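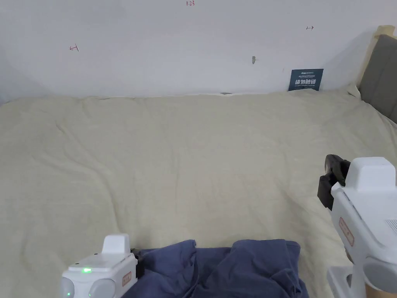 骑士的盔甲里面穿什么？

说到中世纪的骑士，大家先想到的多半是亮闪闪的铁盔甲。可是铁又硬又凉，不能直接贴着皮肤穿。在盔甲里面，骑士还要穿一件厚厚的布衣服，叫作“武装衣”，也有人叫它“棉甲”或“软甲”。

武装衣看上去有点像现在的棉袄。它的外层和里层都是布，中间夹着填充物，再用线一行一行地缝牢。这种缝法叫“绗缝”。绗，读作háng。缝好以后，衣服上会出现一条条鼓起来的棱，里面的东西就不容易跑到一边去。

它是用什么做的？

最常用的是亚麻布。亚麻是一种开蓝花的植物，茎里有很结实的纤维，可以纺成线，再织成布。填在中间的有羊毛、旧布条，也有生棉花。棉花在当时的北欧要从远处运来，价钱比较贵。

还有一种做法是不放填充物，把很多层布叠在一起缝。Vudarden城的兵器博物馆里有一件按老办法重做的武装衣，胸口有九层亚麻布，前面用42个布扣子扣住。做这件衣服的是Zirkitz缝纫作坊，一共花了133个小时，其中大部分时间用在绗缝上。 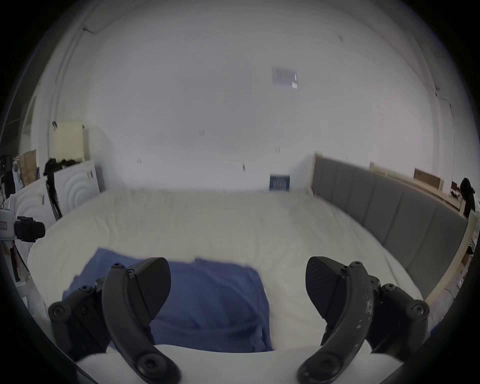
床上叠好的蓝布

布怎么能挡住武器？

一层布很容易被割破，很多层紧紧缝在一起就难割得多。刀刃要切断一层又一层纤维，每切一层，力气就少一点。

遇到锤子、棍棒这样的钝武器，武装衣的作用更大。锁子甲是用小铁环连成的，能挡住刀砍，可它是软的，棍子打下来，力量还是会传到身上，骨头也可能受伤。里面有了厚厚的垫子，这股力量会分散到更大的地方，人受的伤就轻一些。

不过武装衣也有挡不住的东西，比如近处射来的强弩箭，或者又细又尖的短剑。

只有骑士才穿吗？

不是。一整套铁甲很贵，许多普通步兵买不起，他们就把武装衣当作唯一的盔甲，直接穿在最外面。这样的武装衣往往做得更厚，有的能盖到膝盖。

骑士穿在板甲里面的那种要薄一些，也更合身。它的肩膀和胳膊上缝着带子，带子的头上包着小金属尖，可以穿过盔甲上的孔，把一块块甲片系住。没有这些带子，胳膊上的甲片会往下滑。 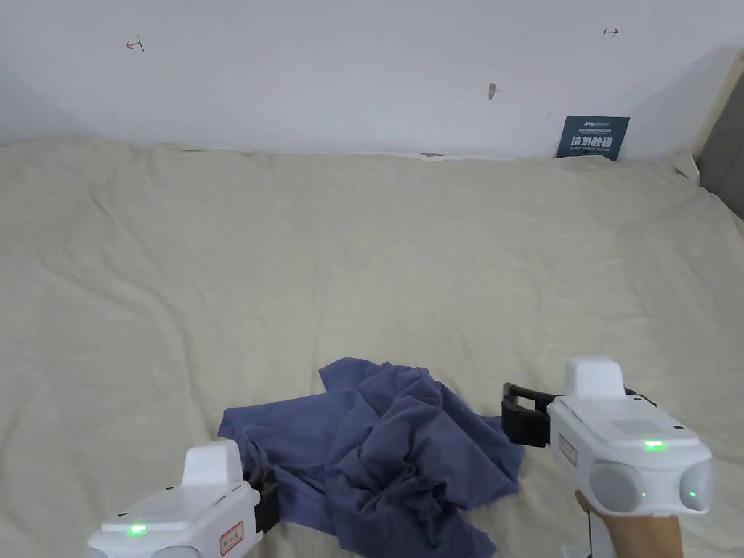
穿着舒服吗？

冬天还可以，夏天很热。填充物会吸汗，吸了汗的衣服又重又难干。有的武装衣在腋下留着口子，可以透气，胳膊也更容易抬起来。

为什么现在很少见到真的？

铁会生锈，但埋在土里的铁器有时还能留下来。布就难得多了。虫子会咬它，潮气会让它发霉，穿破了的衣服还会被拆开，拿去补别的东西。所以留到今天的中世纪武装衣非常少。

研究的人要从别的地方找线索。教堂里的石像、旧书里的插图，都画过或刻过这种带棱的衣服。有些城市的行会还写过规定，说明一件合格的武装衣该用什么布、填什么料，不许拿差的材料冒充好的。

自己试一试

准备2块一样大的旧布、一些棉花、针和线。请一位大人陪着你做。

先把棉花均匀地铺在一块布上，再盖上另一块布，四边用别针固定。
从一边开始，缝出一条直线。隔两指宽，再缝下一条。
全部缝完以后取下别针，把它垫在桌上，用指节轻轻敲一敲，再敲敲旁边的桌面，比较一下手上的感觉。

小词典

锁子甲：用许多小铁环互相套起来做成的盔甲。
板甲：用整块铁片或钢片做成的盔甲。
行会：同一种手艺的工匠组成的团体。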